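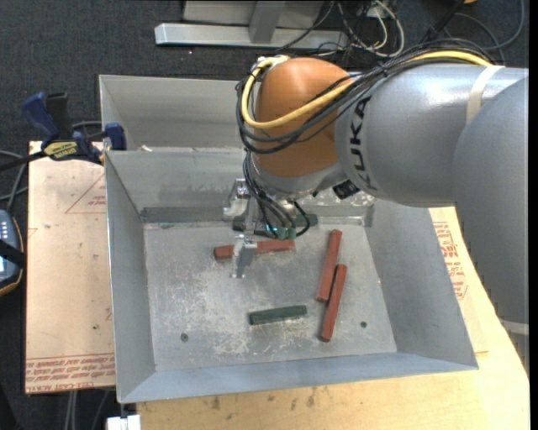
3. 밤샘 녹음 준비하기

자, 이제 제가 제일 좋아하는 단계예요! Civton 등대에서 들린다는 그 개 짖는 소리, 저도 처음엔 휴대폰 하나 들고 갔다가 바람 소리만 잔뜩 담아 왔거든요. 그 뒤로 순서를 이렇게 정해 두고 씁니다. 녹음기는 Fliment 기준으로 적었지만 다른 기종도 메뉴 이름만 조금 다를 거예요.

1) 해가 있을 때 먼저 한 바퀴 도세요. 헐거운 창문, 삐걱거리는 문, 새 둥지 자리를 수첩에 적어 둡니다. 저는 Ekness 여관에서 밤새 "발소리"를 들었는데, 아침에 보니 덧창이었어요(아직도 좀 창피해요).

2) 녹음기 두 대를 꺼내 시계를 똑같이 맞춥니다. 설정 > 시간으로 들어가서 초 단위까지 맞춰 주세요. 한쪽에만 잡힌 소리인지 나중에 비교하려면 꼭 필요해요.

3) 한 대는 소문이 난 자리에, 다른 한 대는 200걸음쯤 떨어진 곳에 둡니다. 바닥에 바로 놓지 말고 접은 수건을 깔아 주세요.

4) 저음 차단을 켜고, 자동 음량 조절은 끕니다. 자동으로 두면 조용할 때 잡음이 확 커져서 뭐든지 속삭임처럼 들려요.

참고: 파일은 한 시간 단위로 나누어 저장하세요. 밤새 통으로 녹음한 파일은 열 때마다 컴퓨터가 버벅거려요.

5) 녹음 버튼을 누른 다음 장소와 시각, 같이 있는 사람 수를 소리 내어 말합니다. 기침을 하거나 의자를 끌었을 때도 바로 "방금 저예요" 하고 말해 두세요. 쑥스러워도 해 두면 들을 때 정말 편합니다!

6) 표시등이 켜졌는지 보고 자리를 뜹니다. 잠금 스위치도 밀어 두시고요.

주의: 허락 없이 들어가지 마세요. Esquivel 저택은 지금도 사람이 사는 집이라 담장 밖에서도 녹음하면 안 됩니다. 등대 쪽은 관리 사무소에 미리 전화하면 열어 줘요.

주의: 1월에는 배터리가 훨씬 빨리 닳아요. 저는 여분을 안주머니에 넣고 다닙니다. 계단에 얼음이 있으면 그날은 그냥 돌아오세요. 유령은 다음 주에도 있을 거예요.

7) 아침에 녹음기를 걷으면 원본부터 복사합니다. 잡음 제거는 복사본에만 하세요. 저는 원본에 바로 필터를 걸었다가 거의 2000개나 되는 짧은 소리 조각을 처음부터 다시 분류한 적이 있어요.

이상한 소리가 있으면 시각을 적고, 1)번에서 만든 목록과 맞춰 보세요. 거기서도 짝이 없으면 다음 장의 기록지에 옮겨 적으면 됩니다. 기록지에는 들린 그대로만 쓰고, 무슨 소리 같았는지는 맨 아래 칸에 따로 적어 주세요.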